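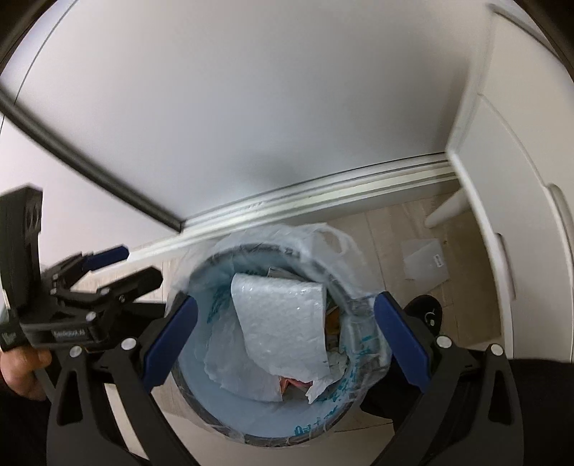
Waste and Recycling at Laur House: Your Questions
By the Residents' Desk, 02/06/2022

Which bin is for what?
Each apartment gets 2 bins from us, a small one for trash and a larger one for recycling. If you've lost track of which is which (it happens, especially after a move), the small one is the one that takes a liner.

Can I use a grocery bag as a liner?
Please do! Plenty of our residents have lined their bins that way since we opened in 2012, and it's a nice second life for a bag. Fold the top well out over the rim, all the way around, and leave the handles on the outside so you can tie them together when it's time to carry everything down.

What about bubble wrap and padded mailers?
These go in the trash, I'm afraid. Our hauler, Brikton, doesn't take soft plastic with the recycling, and that covers thin bags and wrappers as well. If your bubble wrap is still in good shape, fold it up and leave it on the shelf by the mailboxes – somebody is always packing a parcel.
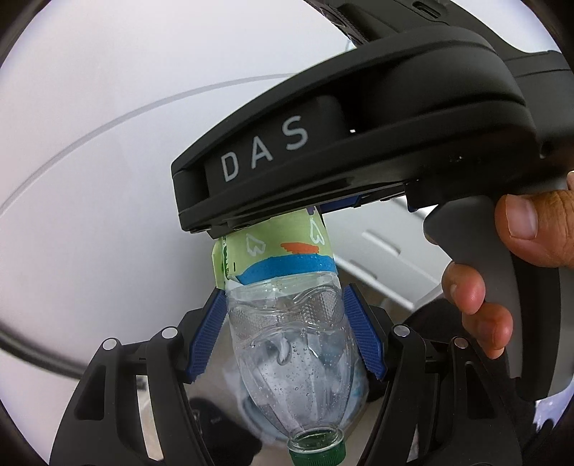

Bottles are the thing we get asked about most, and the rules are easier than they used to be. Empty them, give them a quick rinse, and let them drain upside down for a minute before they go in the bin. Clear plastic is welcome, and so is colored. If yours has a paper label wrapped around it, like the light green one with the white leaf or heart shapes, peel it off if it comes away easily and put it with the paper. If it won't budge, leave it on and don't give it another thought.

Where do used tissues go?
In the trash, always, along with paper towels and napkins. We know they're paper, and we do get a kind note about it every March, but Brikton can't accept them.

When can I take bags down?
Any time after 6 in the morning. The trash room is next to the Arari Street door, and we do ask that you tie your bags first – your neighbors will thank you for it.

Related
Moving In at Laur House
Using the Selto Laundry Room
Large Items and Furniture

Contact the Residents' Desk | © Laur House | Back to top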